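Randa Harb has 29 minutes before her next student, she says, and then laughs because it's a weird number to say out loud. So we go fast. Notes from a Wednesday, typed up same night, sorry for the roughness.

She teaches adults to swim. Only adults. Mostly people who never learned, a few who learned badly and got scared. Patbridge pool, the small one behind the bus depot, evenings and one early slot nobody wants in January.

"I get the ones who've been lying about it," she says. "Whole life. They go to the lake with the family and they hold the towels."

I ask how she got into it. Short version: she was one of them. Grew up in Sandberg, no pool, river too fast, mother said no and meant it. Learned in her thirties from a retired teacher who barely spoke. "He'd just stand there. Waist deep. If I stopped, he waited. I hated it and then I could float."

Floating is where she starts everybody. Not kicking, not the board. She wants your ears under the water first.

"People will put their face in before they'll put their ears in. I don't know why. Something about the sound going away. So we do ears. Sometimes the whole first lesson is ears, and they go home mad at me."
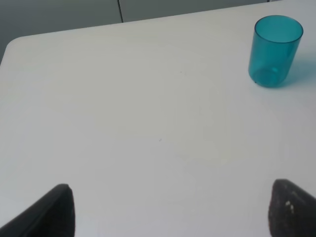 Does anyone ask for their money back? Twice, she says. One came back the next month with a friend.

Her course is called Itness, which I had to ask her to spell. It's from a student who kept saying she had "got the it" one week and lost it the next. The "itness" of it. Randa put it on the sign-up sheet as a joke and the pool office printed it on the schedule. Now people call up asking for Itness and think its a yoga thing.

Groups are small, 5 at most. She tried bigger once and won't again.

"With eight you're a lifeguard. You're watching heads. I can't feel who's holding their breath."

Breath is her big subject. Could of filled the whole half hour with it. She says beginners fill up with air and then never let any out, so by the third stroke they're full to the neck and panicking, and they think they need more air when what they need is to get rid of some. She has them hum. Whole lane of grown men humming under water. "You can hear it from the showers. It's beautiful, kind of. Like bees."

I ask about gear. Not much of an opinion. Goggles that fit, no nose clips, and a suit you don't have to keep pulling at. She uses a foam belt from Ranus for the very nervous ones, takes it off them by week 3 whether they notice or not.

"They notice," she says, after a second. "But by then they're mid-sentence with somebody at the other end."

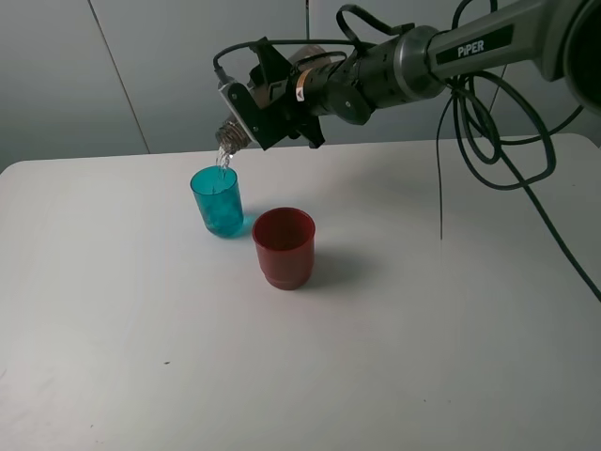
What's the hardest part to teach? I expected deep water. She says turning over. Back to front, front to back. Because that's the moment where you're nowhere, in her words, and you have to trust you'll arrive. She makes them do it slow, over and over, in water they can stand up in.

And deep water?

"Deep water is the same water. I say that every week. They don't believe me every week."

Her oldest student right now is a man who wants to swim with his granddaughter on vacation. He did a full width last month, stopped at the wall, and asked if that counted. She told him to do it back. He did it back.

We talk a little about money, which she doesn't love. The pool takes its cut, the early slot loses her a bit, the two evening ones make up for it. She'd like warmer water. She'd like the bench in the changing room fixed, it's been wobbling since fall.

Would she ever teach kids?

"No. Kids just go in. What would I say to them?"

Phone buzzes. Student's early, waiting by the door in his coat. She gets up still talking, something about the locker keys, and tells me I should come try a class. I say I can swim already. She asks can I do it with my ears under. I said I'd check the schedule.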